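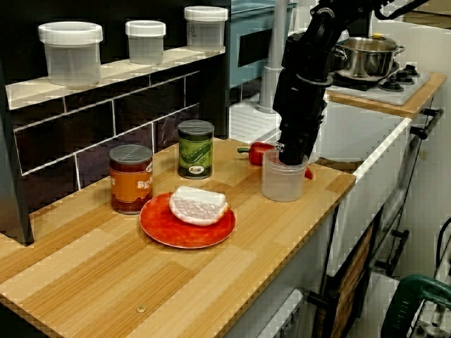 A reader's comment on the last post objected that a parallel gripper inside a cup and a parallel gripper across its rim are two separate skills, and that averaging them in one success number hides whichever one is failing. I agree with the objection. The tables have been redone with the two grasp modes split, and the conclusion changed enough to need its own write-up.

The policy is Celum, the same checkpoint family as before: wrist and side cameras in, end-effector deltas and a gripper command out, no depth. The training set is the Stondedton kitchen set, 300 teleoperated demonstrations with a toy kitchen, a plate, cans, produce and a clear plastic cup. The cup is the object of interest. It is translucent and frosted, its edges are weak in most views, and the background shows through it in a way that changes with every camera move.

With the modes pooled, Celum succeeded in half of its cup trials, and I read that as a perception problem. Split by mode, the number looks different. Grasps across the outside of the rim were fairly reliable. Grasps with the fingers inside the cup failed most of the time, and nearly all of those failures had the same form: the arm arrived over the opening, lowered partway, moved sideways by less than a finger width, and lowered again onto the rim. The cup was being localized well enough. The policy was changing its mind on the way down.

The cause is in the demonstrations. Operators chose between modes late, often when the gripper was already close, and the same approach path leads to both. At a given height the action distribution has two peaks, and an action head that regresses to the mean lands between them, on the plastic.

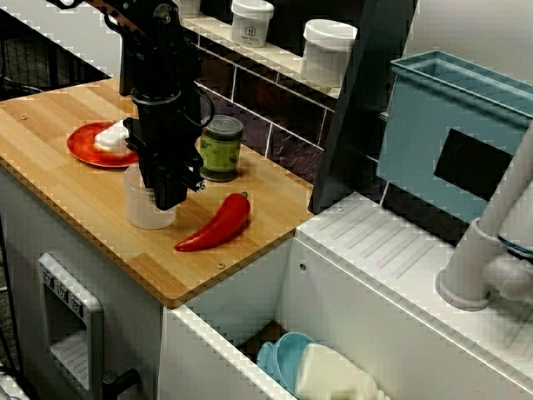 Idberg Notes, no. 42

The fix I tried is relabeling in hindsight. For each demonstration, find the moment the gripper command changes, look at the finger position relative to the rim at that moment, and assign a mode. Then write that mode as a conditioning token onto every step of the demonstration, starting at the first frame. At run time a small classifier picks the token once from the side camera and it is held until the gripper opens again. Nothing else in the network changes, and the token costs no measurable inference time.

Three details mattered more than I expected – or at least took longer to get right.

The last 2 s before the gripper command are weighted more heavily in the loss. Without the weighting the token was learned but mostly ignored near the cup.

Demonstrations with a regrasp are cut at the regrasp. Leaving them whole gives the first attempt the label of the second, and the two often differ.

The classifier should be allowed to be wrong. I tested a version that could reconsider at every step, and it brought the hesitation straight back.

I ran 40 trials per condition with the Raptis reset protocol, which fixes the object layouts in advance and replays them in the same order for every policy. Pooled success went from half to three quarters. Almost all of the gain is in the inside-rim mode. Outside grasps were flat, and the difference there is small enough that I would not read anything into it. Cans and produce did not move either.

The remaining failures are mostly descents with too little clearance, where one finger catches the rim and the cup tips. A mode token cannot help with that. Wrist force would probably catch it, and the arm reports joint torques that Celum currently throws away.

The relabeling script is in the Idberg repository under the cup branch. It assumes a single cup per layout and will mislabel anything with two. I plan to rerun the split tables with torque input in November, using the same reset order.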